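Counter space: microwave next to the hob or somewhere else?

skullora
Moved into a rental in January and the kitchen is tiny. I've got a microwave and a single induction cooktop and they've ended up side by side, and every time I open the microwave door it swings out over where I want to put a pan down.
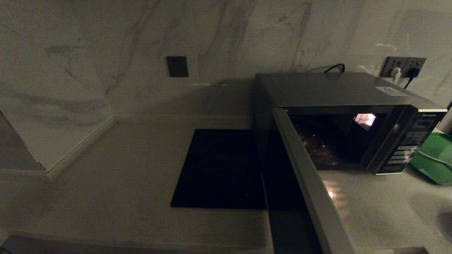
So I'm thinking of shifting the whole lot along the wall, but the cables only reach so far and I don't want an extension lead on the counter. Anyone live with this setup?

piteck39
Mine are side by side, five years now, no problem. Just don't cook and nuke at the same time lol

Ionescu
Disagree with piteck. Steam and grease get on everything and you end up wiping the microwave every single night. Put it on a shelf. Mine was 40 bucks with brackets, took me a Sunday.

skullora
Can't drill, the landlord is strict about the tile :(

sastivano
Leave the microwave and think about the front of the counter instead.
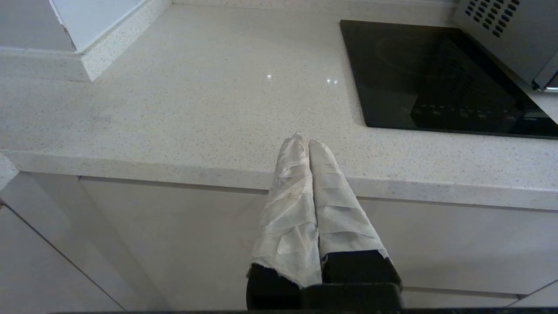

I'd keep a clear strip all along the front, wide enough for a plate, and never let anything creep into it — not even the kettle. Speckled stone like that hides crumbs really well, so wipe it even when it looks clean! And with the touch controls along the lower part of the cooktop, you don't want a wet dish parked on them anyway.

Ionescu
Fine, but a clear strip doesn't stop the grease.

piteck39
A lid does. 10 dollars.

skullora
Ha, ok. Lid first, then I'll try the strip thing. Haris Krasniqi from downstairs has the same layout and he keeps his microwave on top of the fridge, so that's plan B.

Ionescu
Check the fridge manual before you do that. Some of them need the air gap.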